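Clonomden Shared Workshop
Safety check before powered run: two-arm folding bench
Date of check: 04/11/2023
Bench: Juvton, bay 4
Result: passed with comments, two points open

I made this check with the list from February, and I added the points for the cables. Please write your comments under mine and do not delete the old ones.

1. Base mounts
Bolts tight on both sides: OK
Comment: The left base had one bolt which I could turn by hand. I tightened it and put a paint mark on it. If the mark is broken next time, please tell the group before you run the bench.

2. Front rail and brackets
Rail straight, brackets do not move: OK
Comment: I pushed hard on both black brackets. No movement.

3. Long purple cables
No cuts, no sharp bends, enough free length: OK with comment
Comment: The cables must have a loop, otherwise they pull at the gripper when the arm goes up. But the loop on the left side is larger than I like. It can lie on the tabletop, and then the cloth can catch it. One more clip on the link would help. OPEN

4. Small wires at the front
Connectors fully in, no bare metal: OK
Comment: The wires near the left bracket are not inside the cable channel. At this time they are safe, but a sleeve can hook them. Put them in the channel and close it. OPEN

5. Emergency stop
Cuts power to both arms: OK
Comment: Tested 2 times, one time standing still and one time with slow movement. After the stop the arms lose force and come down – keep your hands away from under them.

6. Speed and force limits
Slow profile loaded: OK
Comment: The profile is "Steyn slow". The "Flander" profile is not allowed when a person is inside the tape line.

7. Grippers
Fingers close evenly, no loose screws: OK
Comment: The run counter was at 287 when I started. Change the finger pads at 3,000.

8. Work area
Nothing on the tabletop except the cloth: OK
Comment: Laundry basket stays at the back right corner. No tools, no cups, no phones on the table.

9. Lift test with a T-shirt
Both arms hold the cloth, no contact between arms: OK
Comment: Use a shirt without buttons or zipper for this test. Stand behind the tape line and keep one hand at the stop button.
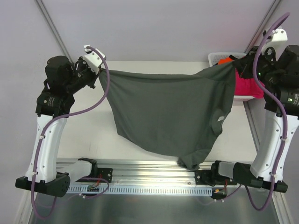
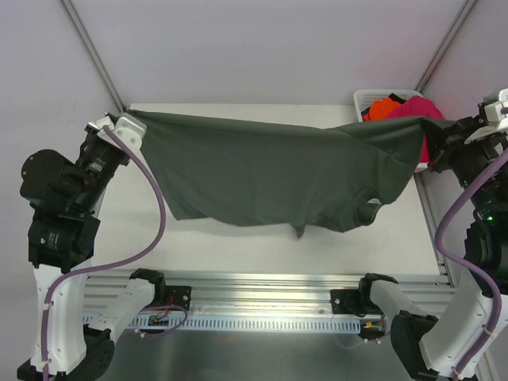 Point 9, lift test: gray T-shirt held between the two grippers.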